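# Custura Cell Rules Module

Part no. CR-324. Page last revised 9 Sep 2022.

The Custura Cell Rules Module checks a pick-and-place program against a written rule set before the program is released to a physical arm. It runs on the Istport controller or on a desktop computer with the Clatia simulator installed. Rule sets are plain text and can be edited on site.

The module ships with 712 rules. Most cover speed near a work surface, clearance during transfer moves, gripper state and stop behavior. Each rule has a number, a severity and a short statement of what is checked. A rule can be tightened by any user – loosening one requires the supervisor key, and the change is logged.

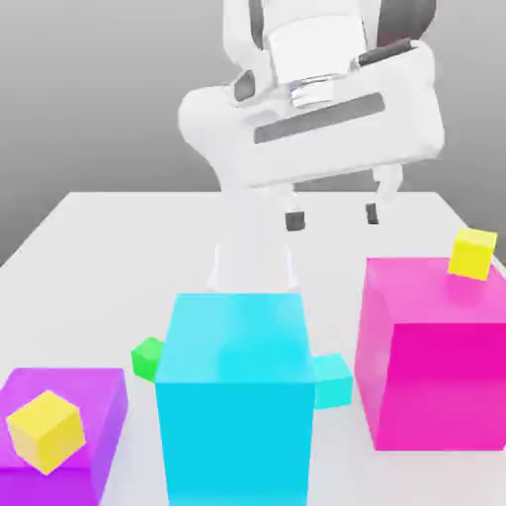

Transfer height is the setting most often entered wrong. Measure it from the tallest fixed object in the cell, including anything resting on top of that object, and then add the margin from your own risk assessment. The module does not supply a default margin. If the field is blank, the check fails.

Good practice for rule checks:

- Run the full set after any change to tooling, payload or layout.
- Test with the gripper open and closed. Finger width changes the clearance result.
- Keep the report with the program version it belongs to.
- Do not copy a passed report to a second cell, even if the layout is the same.

A pass in simulation does not replace a guarded low-speed run on the real arm, and the module is not a safety device. Emergency stops, fencing and light curtains must be assessed separately.

**Supplied:** license key, rule set, printed rule index.

**License:** 5 seats, 5 years of rule updates.

**Optional:** Reisinger report viewer, read-only.

Rule sets saved before the August update must be converted on first load.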